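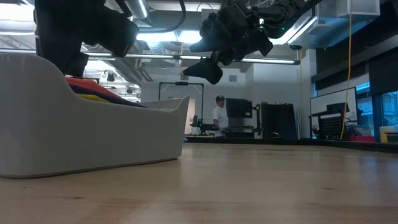 MEDIA RELEASE - for immediate use
17 January 2022

Gralia opens bookings for Rennie packs, clothes and kitchen bits for people moving into a first place

Brilton. Gralia is taking bookings from today for the Rennie pack, a set of everyday household goods for anyone setting up home with not much to set it up with. Clothes folded and in a basket. Cups. Measuring cups. Tea towels, a peeler, a wooden spoon. Small stuff, mostly, the stuff that gets forgotten when everybody's out chasing a fridge.

The first run is 238 packs. Pick-up from our Stelau counter or through your support worker. No cost, no means test, one form (two sides, sorry, we tried for one).

Last year's trial went to 7 households. Feedback was good on the clothes and blunt on the kitchen side. Lids with no pots. Three can openers in one box and none in the next. So the kitchen side has been redone from scratch.

"We'd been packing by weight," said Fergus MacKinnon, Gralia. "Which is a daft way to pack a kitchen. Now there's a list on the wall and the box doesn't close until the list is done."

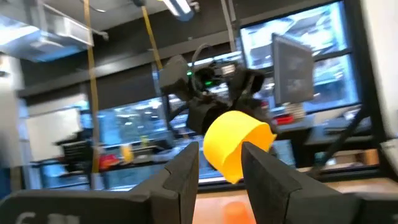
Plastic cups stay in. There was some debate over swapping to glass but families with little kids asked for plastic, and asked for colours, so every child can have their own and there's less arguing at tea. Mixed colours in each pack, you get what you get. Small sizes for toddlers on request, tick the box on side two.

Clothing goes by size and not by season. Each bundle is washed, folded and put in a plastic laundry basket, and the basket is yours to keep. Please dont return the baskets. We had people returning the baskets.

What we need from the public:

Measuring cups, any colour, odd ones welcome
Laundry baskets, no cracks
Adult T-shirts and jumpers, clean
Small tubs and bins for drawers
Kids' cups, plastic only

What we can't take this round: knives, anything electrical, pillows, mugs (we have so many mugs). 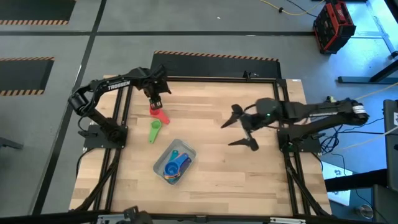

Odd measuring cups are matched up before they go out. A set should nest, and it should have the quarter cup in it, the quarter cup is always the one missing. If yours is sitting at the back of a drawer with no mates, bring it in. Skye Baxter runs the matching table and would like it known that metric cups and American cups are not the same size and she can tell.

Sets go into a shallow plastic bin that doubles as a drawer tidy. Same idea as the basket, the packaging is part of the pack.

Gralia is aiming for 1000 packs by the end of May. The waiting list will open once the first run is booked out. Drop-off at Stelau is at the side door, ring the bell and give it a minute. 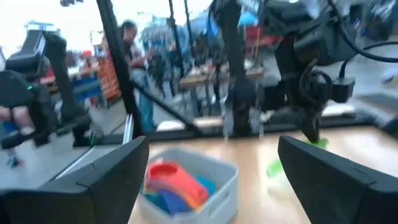
Tadeusz Szulc, whose household was in the trial, told us the drawer bin got more use than anything else in the box, and he'd happily swap the spare can openers for a second one. His other request was for a colander. Colanders have been added to the list, if we can get enogh of them.

Sorting sessions run mornings and afternoons, come for either. Sitting-down jobs available. Bring a water bottle and wear shoes you can stand in.

Bookings and drop-off questions: Lewis Tennant, Gralia, extension 1689
Interviews and photos: Obadia Sang, same number, ask to be put through

ENDS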